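February 17, 2022

I quit buying groceries by the week in January. The move to Walholm did it. The old apartment in Maltholm was 384 square feet with a fridge that came up to my waist, and I still shopped there like I was feeding a crew. Half the spinach went in the trash.

Now I walk to the store every 2 days and buy what I'm going to eat. The walk is 700 steps each way if I cut through the church lot. I spend less, mostly on produce, and I've stopped keeping a list on my phone.

Fruit is the part I had to relearn. I used to put all of it in the fridge. Peaches get mealy in there if they go in hard, so they sit out until they give a little, and then they can go in the cold. Apples are the other way around — they last for weeks in the drawer and go soft on the counter.

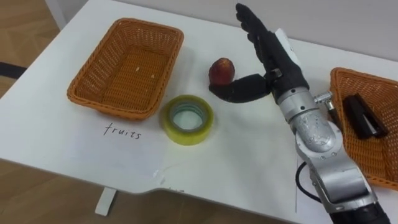 A reader in Skitcombe wrote in to say that shopping this way only works if you live near a store, and that hers is a half-hour drive. Fair enough. If I still had to drive I'd go once a week and buy more cabbage and carrots, which keep.

Bananas I buy one or two at a time. I break them off the bunch at the store, and the cashiers have never said a word about it. Slightly green is what I look for, and I keep them away from anything I don't want to ripen fast. 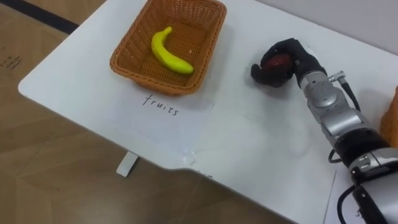 *Banana, still a little green at the ends.*

Bread is the one thing I haven't worked out. A whole loaf is too much for one person in two days, and the bakery on my street won't sell a half. I've been slicing it and freezing most of it the same night. The toast is fine. Sandwiches are not as good, and I may go back to tortillas for lunch.

Next month I want to try the same thing with meat, buying from the counter by weight. The counter closes at five, so I'll have to move my walk earlier.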